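2022-11-14, comic workshop notes

Got through the script for issue 3 with Apinya and Kalliopi this morning, and I think we finally cracked the middle! The big reveal (Millell taking off the mask in the Horgan tunnels) moves to a right-hand page, so you have to turn for it. Kalliopi wants it as a splash. I want two panels. We'll fight about it later.
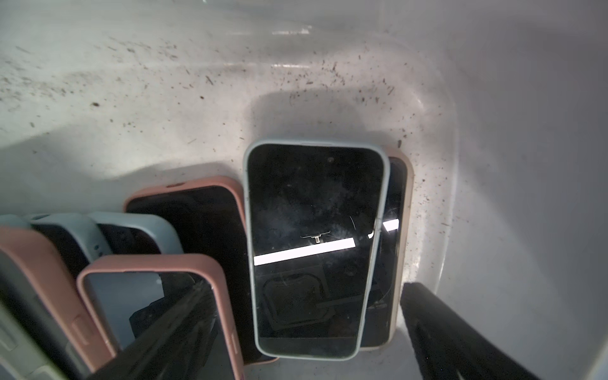
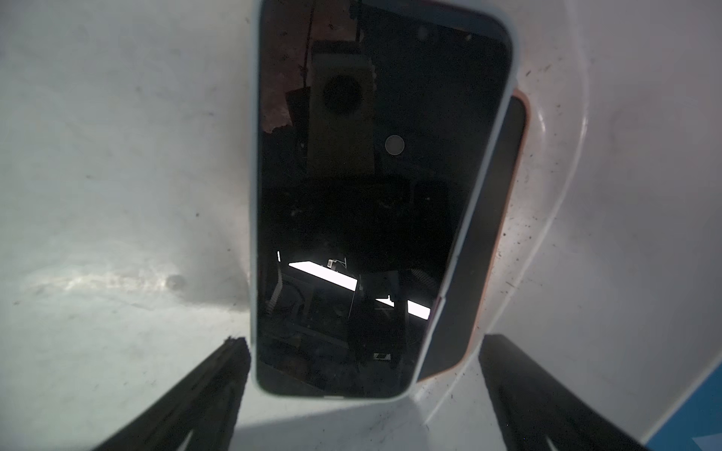

Phones in their cases.

Lettering test at 50 percent was way too small, the captions just turned to mush, so I'm bumping them up and cutting words on page 9. Apinya says Asent talks too much anyway (fair). Print run is still 2000 unless Noreen hears otherwise from the shop in Trarnville.

Still to do: ink the rooftop chase, redo the villain's boots, send Éabha the cover flats.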